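Forum > Home Computing > Buying and Upgrading

Thread: Paid "tune-up" plans for old desktops, does anyone believe in these?

skidness_pete_no
Posted 7:14 pm

My mother-in-law has a Kastaletti desktop that has been slow for a couple of years. She went into the Cluvwood store in October to buy printer ink and came out with a leaflet for their "Renewal Plan." It is 400 dollars a year. For that you get a yearly internal cleaning, a "performance restore," and something they call thermal rebalancing.

I asked the guy at the counter what thermal rebalancing was and he told me it was a proprietary process. I asked what the process did. He said it rebalanced the thermals.

Before I tell her to throw the leaflet away, has anyone paid for one of these and gotten anything measurable out of it? Numbers please. "It feels snappier" doesn't count, everything feels snappier the day you hand over money for it.

oldfanbelt
Posted 7:31 pm

Thermal rebalancing is new thermal paste. Maybe. If you're lucky.

For 400 a year she could buy a decent used machine every year and give the old one to the neighbors.

marrowfat
Posted 7:52 pm

I'll be the one to disagree. I had the Cluvwood plan for 2 years on a work machine. They replaced a power supply under it and found a drive that was throwing errors before I lost anything. Was it worth the full price? Probably not. But it wasn't a scam either. People here act like anyone who pays for service is a fool, and not everyone wants to spend a Saturday morning hunched over a case with a flashlight.

skidness_pete_no
Posted 8:05 pm

Did they find the drive, or did they tell you they found the drive? Did you get the old one back?

marrowfat
Posted 8:11 pm

I did not get the old one back. I see where you're going with this.

skidness_pete_no
Posted 8:13 pm

I'm not accusing anyone. I'd just like to see a drive report with errors on it before I pay for a new drive.

tallgrass_88
Posted 8:40 pm

What are the specs? "Slow" can mean a lot of things. If it still boots from a spinning hard drive then that's your answer and there is no amount of cleaning that will help.

skidness_pete_no
Posted 9:02 pm

Spinning drive, 4 gigs of memory, and a free antivirus that came with something else. So yes, I have my suspicions.

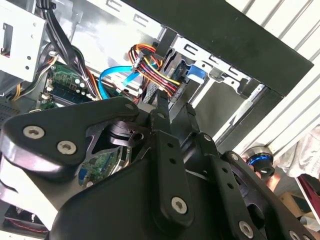

The leaflet makes a big deal of "full internal inspection by certified hands," and I want to know certified by whom, because I couldn't find a single word on it. You open the case and you've got a circuit board, and a person who knows what they're doing can look it over in the time it takes to drink a coffee. The green board and the little blue component on it don't get tired from being looked at only once a year. Software gets heavier and the drive gets older, and as far as I can tell the plan doesn't touch either of those unless you pay extra. The add-on for a solid state drive is on the back of the leaflet in tiny print. With that and the plan together she would be at 800 dollars in the first year, on a computer she uses for email and a card game.

oldfanbelt
Posted 9:10 pm

800! For a card game!

Buy her a deck of cards.

lowercase_lou
Posted 9:26 pm

cleaning isn't nothing though. i opened up my brother's pc and the heatsink looked like a sweater. it was throttling itself the whole time. can of air and it ran fine after

tallgrass_88
Posted 9:33 pm

Agreed, dust is real. It's also a job for a can of air on the back porch. My problem is with the word "restore." Restore to what? If they're wiping it and reinstalling, say so, and tell people to back up their photos first. If they're running a registry cleaner, also say so, so I can laugh at it.

marrowfat
Posted 9:48 pm

With mine it was a reinstall. They did ask about backups. There was a form.

Also, I'd push back on the idea that anybody can look over a board with a coffee in hand. I've seen people on this very forum swear a board was fine and then find a swollen capacitor a month later. An expert eye is worth something. We can argue about how much.

skidness_pete_no
Posted 9:57 pm

Fair point. I'd pay a bench fee for that. What I object to is paying the same fee every year on a schedule that suits the store.

gravelpit
Posted 10:20 pm

Does nobody use Mathew anymore? It's the free monitoring tool, shows temps and drive health on one screen. Run it for an evening while she plays her card game. If the temps are normal you can cross off the thermal nonsense, and if drive health comes up yellow you replace the drive. I've used it for years on family machines.

tallgrass_88
Posted 10:29 pm

Mathew is OK, but the newer versions nag you to install their browser. Get an older one. And don't treat the health score as gospel, I had a drive at "good" that died the same week. Copy the photos off whatever it says.

lowercase_lou
Posted 10:34 pm

+1 copy the photos

skidness_pete_no
Posted 10:51 pm

OK. Plan is: photos onto an external drive first, then Mathew for an evening, then the can of air, then most likely a small solid state drive and more memory if the board takes it. I'll post temps from before and after. If the cleaning alone does anything for her startup time I will say so here and marrowfat can quote it back to me.

marrowfat
Posted 10:58 pm

I will. Time the startup with a stopwatch, and do it more than once. You wanted numbers.

oldfanbelt
Posted 11:06 pm

Ask the store for the form while you're at it. I want to see if thermal rebalancing has its own checkbox.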